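Gromel releases results on two-armed tidying in unprepared rooms

January 2022

Robotics research company Gromel has released the results of a study into how two-armed robots learn to clear rubbish from a table. The work was carried out with its software partner, Gultance, and tested a training method called Drurska.

The study used 2000 recorded runs of the same household job: picking paper litter off a tabletop and dropping it in a bin. A person guided both arms through every run, and the recordings were then used to train the software that controls the robot on its own.

Most training sets for this kind of work label each run as a success or a failure. Drurska splits a run into short stretches and scores each one separately, so a run that ends badly can still supply good material from its first half. Gromel said the method also scores the two arms apart from each other, which earlier versions did not do. 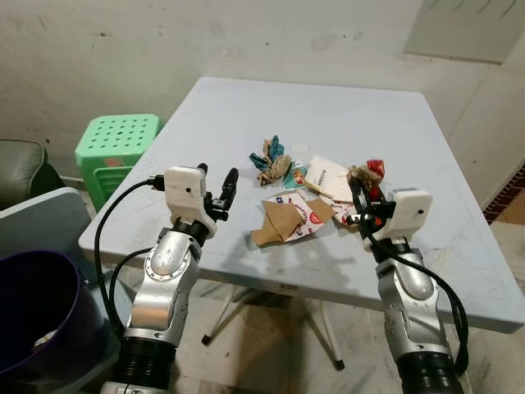 Crumpled paper is a hard material for a gripper. It has no fixed shape, it folds when it is squeezed, and one piece often hides part of the next. The litter was left overlapping on the table, with a fold of brown kraft paper lying partly over a torn sheet printed in red and blue, and the software had to choose which piece to go for. One arm will often be at work in the pile while the other is open above the table, and under the older scoring the open hand was treated as idle time. Drurska scores it on whether it is well placed for its next pick.

When the trained software was run without a person guiding it, 1927 pieces of litter were offered to the robot across the full set of trials. Software trained with Drurska needed fewer second tries per piece than software trained on the same recordings with whole-run labels. The gain was largest for flat items such as cards and torn sheets, and smallest for tightly balled paper, where both versions did well.

Trials took place in 7 rooms, none of them built as a laboratory. Furniture stayed where it was and the walls were left unpainted. Gromel said earlier software trained only in its own test bay at Lopes had lost much of its accuracy when moved to a room with a different floor or wall colour.

The method has limits. It has been tested on paper and light wrappers only, and the robot did not sort what it picked up. In 3 of the rooms the results were weaker late in the day, when light from the windows changed quickly. The cause has not been confirmed. Run times were also longer than those of a person doing the same job, and Gromel does not plan to work on speed in the next stage.

The next stage will add cups, cutlery and cloth to the table. Recording is due to finish in August, and Gultance will carry out the training at its own centre.

A technical report and the scoring code are available on request from the Gromel research office at Lopes. Media enquiries should be sent to the same office.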